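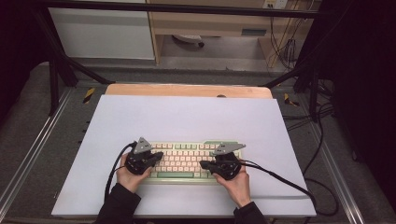
Figure 2. Compact keyboard on the white work board, with a hand over each half. Photo by the authors, Arnville desk study.

3.2 Keyboards and work surface

The compact board in Figure 2 was one of two keyboards used in the typing part of the study. It is a mechanical model with a mint-green case, pale keycaps and a long green space bar. The other was a full-size office keyboard with a number pad, supplied by the Pekitow office and already in daily use there. We chose the pair because they differ mainly in width. The compact board leaves more of the desk free on the right-hand side, where most of the office staff in our earlier survey said they kept a mouse, a notebook or a cup.

Both keyboards were used on the same table. A large white board was laid over the wooden top and covered most of it. The board gave us an even, light background and a surface that could be wiped and marked in pencil. A short pencil line showed where the front edge of the keyboard should go at the start of a session. Participants could then move the keyboard to wherever they found it comfortable, and most did. We recorded the final position only, measured from the left and front edges of the white board to the nearest corner of the case.

Twelve people took part, all of them regular computer users. Each completed 6 short blocks on each keyboard, with a rest between blocks. The text was taken from the Chu passage set, which uses common words and little punctuation. Half of the group began with the compact board and half with the full-size one. Chair height was set by the participant before the first block and was not changed afterward.

3.3 Placement

Placement of the compact board varied more than we had expected. Several participants shifted it to the left of the center line and left it there for all remaining blocks. When asked, they said they wanted the right side of the table clear, even though there was nothing else they had to use during the task. The full-size board was moved less, and usually only toward or away from the body. Irker reported a similar preference for the left in a study of shared desks, but in that case a mouse was always present.

Angle was less of an issue. Small rotations were common on both keyboards, and we did not correct them.

3.4 Keystroke records

The typing software logged each key and the time it was pressed. After practice blocks were removed, some 3,000 keystrokes per participant remained for analysis. Errors were counted only where the wrong character was left in the final text. Corrections made with the backspace key were kept in the log and treated separately, as described in Section 4. The space bar was left out of the comparison of individual keys, as its length differs between the two boards.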